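Wearable Devices, Unit 5: Power Budgets for Wrist-Worn Hardware
Handout for the May session

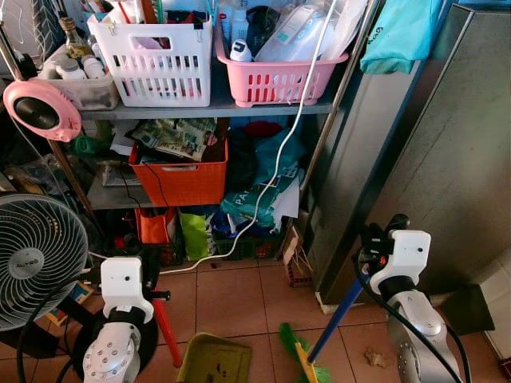
A power budget lists every part of a device that draws current, the state each part is in, and the share of time it spends in that state. The total gives the average current, and the battery capacity divided by that average gives the run time. Wrist devices are hard to budget because the load depends on the wearer. Take an accelerometer set to wake the processor on arm motion. Sweeping a tiled floor with a long-handled broom, like the blue one with the green-and-yellow head, moves the wrist on nearly every stroke, and a loose threshold will read many of those strokes as a raise-to-view gesture. Each false wake turns on the display.

5.1 Terms

Active current: current drawn while a part is doing its job.
Sleep current: current drawn while a part holds its state and waits.
Duty cycle: active time divided by total time.
Average current: active current times duty cycle, plus sleep current times the remainder.

5.2 Worked case

The Litine is a practice watch with a 300 mAh cell. Assume a constant average current of 5 mA with the radio linked and notifications on. Run time is 300 / 5 = 60 hours. This is an upper limit. It ignores self-discharge, cold, and the cutoff voltage of the regulator, below which the remaining charge can't be used.

Now let the processor be awake for 32 ms out of every 4000 ms. The duty cycle is 32 / 4000 = 0.008. At a duty cycle this low, sleep current usually sets the result, and work spent on shortening the active period gains little.

5.3 Display

Reflective panels hold an image at very low current and need a light only in the dark. Emissive panels draw current according to how many pixels are lit and how brightly. Budget the two types on separate sheets. The Moncrieff board accepts either one; check the jumper before you measure.

5.4 Lab task

Using the Jikent meter, record the Litine in sleep, linked idle, and display on. Log each state until the reading settles. Enter the values in the Rulluvgate sheet and compute the average current for a duty cycle of your choice. State the meter range used. Changing range in the middle of a log adds a step to the trace, and such logs will be returned.

Reading for Unit 6: radio link intervals and missed notifications.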